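Robot demonstration operator (fixed term, part time or full time)

Furnstead, Clolldale site
Reports to: Tamara Bălan, data collection lead

Furnstead is recruiting operators to record demonstrations of household tasks on single-arm robots. The recordings are used to train control policies for kitchen and utility work. The post runs until the end of May, with a possible extension subject to funding.

The work

Operators drive the arm through a task from start to finish while joint positions, gripper state and camera streams are logged. Two methods are in use. In the first, the operator holds the arm and moves it by hand with the motors in compliant mode. In the second, the operator sits at the Cozma station and moves a smaller leader arm, which the robot follows. New starters learn hand guiding first and move to the leader arm once their recordings pass review.

Each task is set out on a task sheet giving the starting layout, the permitted variation and the end condition. Typical tasks are moving a container across a worktop, opening and closing drawers, wiping a surface and folding cloths. The operator resets the worktop between episodes and varies the layout within the limits on the sheet. The target for the whole project is 1000 accepted episodes per task family, shared across the team.
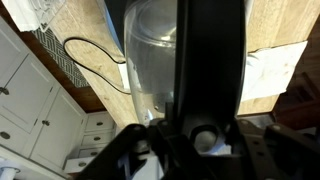 Consistency matters more than speed. A demonstration with a pause in the middle can be kept; one in which the operator knocks the object and then corrects it must be tagged as a recovery, even if the end condition is met. Episodes with dropped frames, a gripper that closes before contact, or a hand in the wrist camera view are rejected at review. Reviewers return rejected episodes with a short code, and operators are expected to read these before the next session.

Duties

– Record demonstrations by hand guiding and by leader arm
– Reset the worktop and objects according to the task sheet
– Tag each episode as success, failure or recovery
– Carry out the start-of-shift check on joint limits, gripper travel and emergency stop
– Report faults in the Unberg logging tool, with the episode number

Requirements

You will need steady hands, patience with repeated work and the ability to follow written instructions closely. Basic computer use is assumed. Experience with robots is not required, although time spent with remote handling equipment, camera control or laboratory automation is useful. Both left-handed and right-handed operators are welcome, as the leader arm can be mounted on either side.

The work is done partly standing. Sessions are limited to 50 minutes at the controls, followed by a break or a period of tagging. Please tell us in advance if you need an adjusted station height.

Training and pay

Training takes two weeks and is paid at the full rate, £130 per day. Part-time staff are paid pro rata. Shifts start at 8.30 or 13.00.

How to apply

Send a CV and a note of no more than one page to Tamara Bălan at the Clolldale office, stating which shift you prefer. Shortlisted applicants will be asked to a practical session, in which they try both control methods on a simple pick-and-place task. Travel costs for the session are refunded on production of a receipt.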